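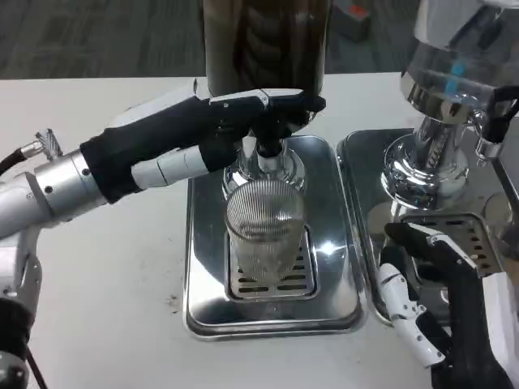 Fight Night Questions, Answered

Updated 11/29/24

I get the same emails before every Paisan Fight Night, so I finally sat down and typed this up. I'm Dalia Zariņš, I run the front desk and most of the inbox. If your question isn't in here, write to me anyway!

When do doors open?
Five thirty. First bout is at seven, and we really do start at seven. People who stroll in at eight always ask me what they missed (three fights, usually).

Who's in the main event in January?
Wiroj Boonyarit against Osvaldo Tavares, five rounds, full Muay Thai rules. I've watched Wiroj since he was fighting in shin guards and I still can't tell you which way he'll go in round one. Osvaldo is taller and loves a long teep. I'm picking Wiroj by decision, but I picked wrong on the last two cards, so take that how you like.

Is Wiroj related to Coach Amnuay?
Yes, Amnuay Boonyarit is his uncle. And no, Amnuay doesn't judge or referee on nights when anybody from our gym is fighting.

Are elbows allowed?
In the pro bouts, yes. In the amateur bouts, no elbows and no knees to the head. Every amateur wears shin guards and headgear.

How is it scored?
Ten-point must, three judges. Clean kicks and knees to the body count for a lot, and so does balance. If a fighter throws a big punch combo and ends up on the floor from a sweep, don't be shocked when the round goes the other way. I get more angry email about this than anything else, including parking.

How many seats are there?
The hall holds 500. Of those, 173 are ringside and they go first, mostly to families and people who've been coming for years. Everything else is general admission, so come early if you hate standing.

Can I bring my kids?
Sure, lots of people do. Under 12 sits with an adult, and no kids in the ringside rows. It's loud once the music starts, so pack ear protection for the little ones.

What if a fighter misses weight?
Weigh-in is the morning before. If somebody's over, they get one hour to try again. After that the other corner decides whether to take the fight at a catchweight. We post changes on the door and on this page. No refunds for a changed bout, only for a canceled card.

I train somewhere else. How do I get on a card?
Have your coach write to Oranuch Thepsuriya, our matchmaker, with your record, your walking weight and a recent fight video. Please don't send highlight reels with a song over them. She wants to see whole rounds, the ugly ones too.

Where do I park?
The lot behind the building fills up by six. After that it's street parking on the north side only, and yes, they tow.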